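Brureren Paper & Craft Room
Frequently Asked Questions

We get a lot of the same questions by email, and since we love to talk about paper, the answers have grown over time. Have a look through before you write to us, and if yours isn't covered, write anyway! Last updated Monday, February 15, 2021.

What do you sell, exactly?

Large sheets of plain paper, mostly, along with the smaller things that go with them. We started out with white drawing paper and one kind of brown wrapping paper, and the shelves have filled up from there. At the moment we carry 71 papers, counting every weight and size separately. The Dolow range is our everyday line, good for drawing, kids' painting afternoons, pattern making and covering a table. Kárason is heavier and a little creamier, and it's the one we point people to if they want to use ink or a lot of glue. Irna is the thin one, for tracing and for tucking between finished pieces.

Which paper should I get for covering a table?

Dolow in the medium weight, nearly always. It drapes better than the heavy paper, and it's inexpensive enough that you won't wince when somebody goes over the side with a marker. Measure your table first, please, and then add a hand's width on each side if you want the paper to hang over. Plenty of people like it the other way, with some of the tabletop left showing so there's a spot for water jars and scissors. Either is fine, and if your table is very pretty you may prefer the second.

My sheet won't lie flat. Is something wrong with it?

Nothing at all! Large paper takes a while to settle, especially if it came to you rolled in a tube. Unroll it on a clean table, turn it over so the curl faces down, and lay a few heavy books along the edges overnight. Cookbooks are perfect for this. If you're in a hurry you can roll it gently the opposite way around the tube it came in, hold it for a minute or so, and let it go. Go easy here, though, because a tight roll is how most creases get started in the first place.

A bit of waviness can stay behind even after all that, and in our opinion it's worth learning to live with. Paper picks up moisture from the room and gives it back again, so a sheet that was perfectly smooth in the morning may have a ripple in it by supper. In August our own stock gets positively wiggly and we have to keep the windows shut.
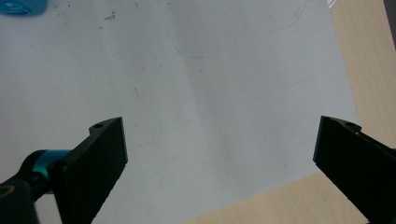 For most projects a gentle ripple makes no difference whatsoever. You can draw on it, cut it, paint on it and wrap with it. Where you will notice it is with rulers and long straight lines, and then a few pieces of low-tack tape at the corners will do the job. Start with one corner, smooth the sheet across with the side of your hand to the opposite corner, tape that one, and then do the other two.

Can I get a crease out?

A faint one, usually yes. Put the sheet face down on a folded cotton towel, lay a second piece of plain paper on top, and go over it with an iron on low with no steam. Keep the iron moving. A sharp fold is another matter, as the fibers have been broken there, and you can soften the line but you won't lose it. We'd cut around it and save the rest for something smaller.

Why does my white paper look gray?

We hear this one all winter! White paper borrows its color from whatever light is in the room, and under a single lamp or on a cloudy afternoon even our brightest sheet can look a little dull, darker in one part and lighter in another. Carry it over to a window before you decide. If you'd still like something whiter, ask us for a swatch of the Dolow bright, and compare the two side by side on your own table.

Do I need to protect the table underneath?

It depends on what you're doing. Pencil and crayon, no. Markers, yes, unless you're using Kárason, and even then we'd try a corner first. For paint we put down an old sheet or a piece of oilcloth beneath the paper. Please never cut with a craft knife straight through onto bare wood. We have done it, and we look at that line every day.

How should I store large sheets?

Flat is best, under a bed or on top of a wardrobe, between two pieces of cardboard. If you have to roll them, roll them loosely with a layer of Irna inside and stand the tube somewhere dry. Don't use rubber bands, which leave a dent. A strip of scrap paper taped to itself holds just as well.

Do you send samples?

We do, up to three swatches at no charge. They are small, so they'll tell you about the color and the feel but not much about how a big piece behaves.

How long does an order take?

We pack two days a week, so allow a little time for that plus the mail. Rolled orders go out in tubes and flat orders go between boards. If a parcel arrives bent, keep the packaging and send us a note within a week, and we'll replace the sheets.

Can I return paper I've opened?

If it's uncut and clean, yes. Roll it back up the way it came, and don't worry about getting it perfect.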